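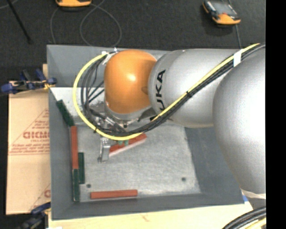 # Lab 4: Comparing two grippers on bin picking

Course notes, Stojan Lazarević. Read before the session. Bring the Lab 3 calibration file for your arm.

## Task

The arm picks bar-shaped blocks, red and green, out of a gray metal bin and places them on the outfeed tray. Each group runs the task twice, first with the Dresel parallel gripper and then with the Grivach. The controller, camera and pick planner stay the same for both runs. Only the gripper and its tool file change.

A run is 70 pick attempts. Reset the blocks after every attempt that leaves fewer than two in the bin.

## Block poses

Label each attempt with one of these poses before the arm moves:

- **F** - flat on the bin floor, clear of the walls
- **W** - touching or leaning on a wall
- **P** - parallel to another block and touching it

Pose F is the baseline. In pose W the limit is usually the width of the finger at the tip, and in pose P it is the opening stroke. Don't average across poses. A gripper that does well on F can fail most of P, and the mean hides it.

## Cable routing

The gripper cables run along the outside of the arm and loop around the wrist. The loop has to be long enough for the full range of joint 7, but extra length hangs into the bin and can block the camera's view of the fingers. Check it by hand:

1. Set the arm to manual mode, reduced speed.
2. Rotate the wrist to both ends of the range used by the planner.
3. Watch the ties for pull. Stop if a connector takes load.
4. Lower the gripper to 20 mm above the floor and confirm that the loop clears the bin wall.

Repeat after each gripper change.

## Settings

| Setting | Value |
|---|---|
| Grip force | 21 N |
| Approach height | 20 mm |
| Cycle time limit | 745 ms close-to-lift |

Attempts over the limit count as failures, even if the block is held.

## Report

Give the success rate per pose for each gripper, and list every failure as *missed*, *slipped* or *collided*. Attach the Vomeo log files unedited. For the definition of slip, see Halilović, section 2 of the reader.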